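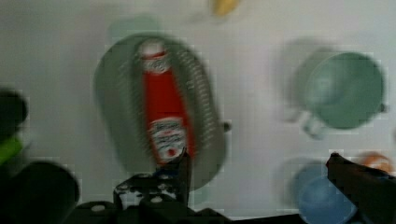 June
By Jade Heywood

Print this article
E-mail this article

The fault at Naylor's test kitchen in Fesside first showed up as a timing error. The arm was clearing a table, a routine it had completed 1,209 times, when it closed its gripper 2 seconds before the wrist had come to rest. It closed on air, reported a successful grasp and carried nothing to the rack.

Sheila Haslam, who runs the integration team at Ustaddale, pulled the logs that afternoon. The wrist camera was still exposing for dim light, although the overhead lamps had been on since morning. At that setting any movement of the arm smears the view. Edges double, and the software that finds objects may place one of them where its ghost is.

"The position it was given was off by the width of a finger," Haslam says. "It did what it was told."

The second problem was more serious. The Cimau controller should have checked finger spacing after the grasp and stopped when the fingers met. That check had been turned off during a calibration and left off. The arm made 5 more runs before an operator hit the stop button.

No one was hurt and nothing was broken. Naylor still logged it as a safety event – an arm that believes it is holding something will move as if it is.

The repair took 6 lines of code. Exposure is now locked to the lamp circuit, frames with too much blur are thrown out, and the spacing check can no longer be disabled from the operator's screen. Haslam has asked for a separate force sensor on each finger. Parts are on order.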